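Home | Diary | Notes | Archive | Contact

23/10/2022
Posted by the author of the Losby diary

Spent the day on the relabelling results and I want to get them down before the week starts and I lose the thread.

The question from last time was whether the Gremis policy fails on tidying tasks for lack of demonstrations or for lack of variety in them. We had been treating those as the same problem. The first training set was 408 demonstrations, all recorded with the hand-held gripper, nearly all of them on two desks. The policy trained on that set did well on those two desks and badly on anything else. It would reach for the right object and then close early, a few centimetres short, as if the surface were higher than it was.

My first guess was the pose tracking. The tracker uses whatever is fixed in the background, and a plain wall gives it very little to hold on to. I went through the trajectories from the worst sessions and some of them do drift, but the drift is sideways and the error at grasp time is along the approach direction. So tracking isn't the main cause. I have left the bad ones flagged and moved on.

The second guess was finger width. The gripper on the arm and the one we hold are meant to be the same part, but the printed fingers on the Gustden arm came from an older file and open slightly less at the top of their travel. The calibration step maps one range to the other with a straight line. A straight line is fine in the middle and wrong at both ends, and the ends are where it matters. I refitted it with a short lookup table and reran the evaluation on the two familiar desks. Grasp success went up a little. On the unfamiliar desks it hardly moved.
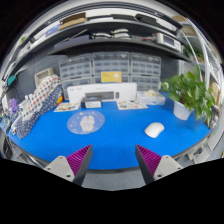
That leaves variety, which is the answer I was hoping to avoid as it costs the most time. The test was simple enough. I took a subset of 70 demonstrations with as many different desks and backgrounds as I could find in the pool, trained on those alone, and compared against 70 drawn at random from the original set. Same network, same number of steps, same seed list. On the unfamiliar desks the varied subset closed early in 2 trials. The random subset closed early in 19. I ran the same number of trials for each, with the start positions taped out on the bench so that I couldn't favour one without noticing.

I don't fully trust it yet. The varied subset also has more clutter in it, and clutter changes how people move. When there are things to steer around, the hand slows down earlier and comes in from higher up. It may be that the policy is learning a more careful approach and the background has little to do with it. To separate the two I need cluttered recordings on a familiar desk, and plain recordings on an unfamiliar one. We have some of the first and almost none of the second.

Other things noted today:

The Chiriac code drops a recording if the grip signal is flat for too long at the start. That throws out anyone who pauses to think before reaching. I have raised the limit, but the earlier sets were all filtered the old way, so comparisons across the change need care.

Mirror-like surfaces are still a nuisance for the tracker. Matte colours are fine.

The wide lens bends straight edges a great deal toward the sides. I tried feeding the network corrected pictures again – the third attempt, I think – and it was slightly worse again. Correcting throws away the outer part of the view, and the outer part seems to help when the target is off to one side. I am going to stop trying this.

Training time is fine. Disk space is less fine. The raw video is taking up most of the Losby machine and I have put off deciding what to delete. The flagged sessions are the obvious choice, but I would like to run them through the newer tracker first, and that won't be ready until December.

Plan for the week is to record the plain desks, same start positions, two people holding the gripper so it isn't all my own habits. I move the wrist too much on the way down. It shows in the plots, and the policy has picked it up – the arm does a small turn just before it closes that serves no purpose at all.

Need to recharge the spare battery tonight and print another set of finger mounts.

3 comments | 2 shares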